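Ukanard Two-Arm Bench Kit: Frequently Asked Questions
Last updated May 16, 2024

What comes in the kit?
Two arms, two bases, one parallel gripper, the cables and a license for Biler, our simulator. The table isn't included. Most customers already have one that will do.

Can I try it before I buy?
Yes. Biler runs without any hardware for 14 days. You get the full bench with both arms and a set of small colored blocks to practice picking up. Programs you write during the trial are kept if you order.

Do I need to know how to code?
No. You can build a pick-and-place routine by dragging the arm to each point and saving it. If you do write code, there is a Python library and a short manual.

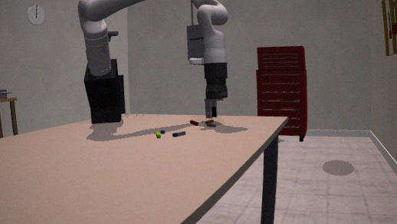

Will a routine made in Biler work on the real arms?
Usually, with some adjusting. Grip force and table height are the two settings people change most. Run the first pass at low speed and keep a hand near the stop button.

What computer do I need?
Any laptop from the last few years with 2 GB of free disk space. A separate graphics card helps if you want shadows turned on. You can turn them off under View.

Can I change the layout of the room?
You can move the blocks, the table and both bases. Walls and furniture are fixed in the current version. Editing for those is planned for October.

How much does Biler cost by itself?
$215 per seat per year. Schools ordering through Okby pay $400 for a classroom license, which covers every computer in one room.

Who handles repairs?
Krishnan Service handles all repairs in the US and Canada. Open a ticket first and wait for a return number. Packages without one get sent back.

Can I use a different gripper?
Yes, if it fits the wrist plate. Drawings are on the Downloads page.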